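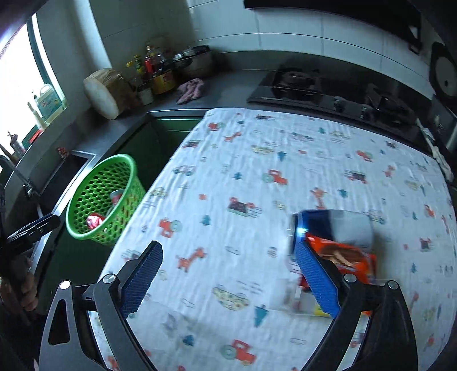
So I finally made it to the winter lantern walk in Sindia, and I have been talking about it to anyone who'll stand still long enough, so now it's your turn.

A bit of background for those of you who don't live near me. Sindia is the kind of town you drive through on the way to the lake. It has a feed store, a very good bakery, a library that used to be a bank, and a population of 2,527 (it's on the sign, and I like that they update the sign). Every January the arts group there, Metum, fills the old rail yard with paper lanterns and puts on a night of music and dance. I'd missed it three years running. Once I had the flu, once there was a storm, and once I wrote the wrong weekend on the calendar and drove out there to find a dark rail yard and one very confused dog walker.

This year I got a ticket early, put on two pairs of socks, and talked my sister into coming. She doesn't like the cold and she doesn't like modern dance, so I owe her dinner for the rest of my life.

You start at the old freight office, where they hand you a cup of hot cider and a folded map. The path loops past 13 stops, and each one has something going on: a fiddler in a boxcar, a choir standing up on the loading dock, a woman telling a long story about a fox in two languages. You walk at your own speed. We were slow, partly because of the socks and partly because my sister wanted to hear the fox story all the way through, and then wanted to hear it again.

My favorite stop was the fourth one, a dance piece called Zindby. I went in knowing nothing. Four dancers come out from behind a stack of railroad ties carrying a long strip of lit-up paper, maybe a river, maybe a train, I changed my mind every minute or so. There's no music at first, only their boots on the gravel. Then a drum starts up way off in the dark and you can't tell where it's coming from. I got goosebumps, and I don't think it was the weather!

The choreographer is Ilango Kurup, and I got to talk to him for a few minutes at the end of the night while he was rolling up cables. He moved to Sindia for what was supposed to be one summer and never left. I asked him if it was hard making dance for people wearing giant coats who might wander off halfway through. He laughed and told me he likes it when they wander off, because then they come back around the loop and catch a different part, and end up arguing with their friends in the car about what the piece was. My sister and I had that exact argument on the way home. She says train. I'm back to river.

Then there's the music. The choir was great, a little wobbly on the high parts, but the sound bouncing off those brick walls was something else. The real surprise for me was an accordion piece called Piątek, which the program said means "Friday" in Polish. Lachlan Halliday played it sitting on an upturned crate with fingerless gloves on. It starts out like someone trudging home from work and by the end it's a full-on party, and a whole row of kids in snow pants started spinning around until they fell over. I looked for a recording when I got home and couldn't find one. Lachlan, if you're reading this, please, I'm begging you.

A few gripes, because I don't want to sound like I'm on the payroll. The parking was a mess. You leave your car at the school and take a shuttle, fine, but there were only 2 shuttles and the line at the end went clear around the gym. The map was printed in pale gray on cream paper, which looks gorgeous in daylight and is useless at night. And I wish they'd put the names of the lantern makers somewhere. A lot of them were made by kids at the elementary school, and there was one shaped like a heron that I would have bought on the spot if anyone had let me.

What I keep thinking about, though, is how many people from the town were in it. The guy who sold me bread that afternoon was in the choir. The lady pouring cider had sewn the dancers' coats. I've been to bigger festivals with bigger names, and I've had a nice time, but I've usually felt like a customer. At the rail yard I felt like I'd been let into somebody's back yard on a good night.

It also got me wondering why we don't do something like this in my own town. We have an empty grain elevator, and we have at least one accordion (my neighbor's, he's not good, but he's willing). I brought it up at the library and got a few nods and one "who's going to pay for that," which is fair. Metum runs on ticket sales, a small grant, and a pie auction in the fall. I think we could manage a pie auction. I can make a decent sour cherry.

If you want to go next year, get your ticket as soon as they go on sale, because the early time slots go fast and those are the ones you want with little kids. Eat before you come, or stop at the bakery before it closes at five and get the potato rolls. Bring a flashlight for that map. Wear real boots, too. The gravel had iced over near the water tower and I watched a grown man go down like a folding chair (he was fine, he took a bow).

They also run a summer workshop where you can learn to make the lanterns, and I've signed up for it. I'm going to try a heron. My sister has asked me to make her a train.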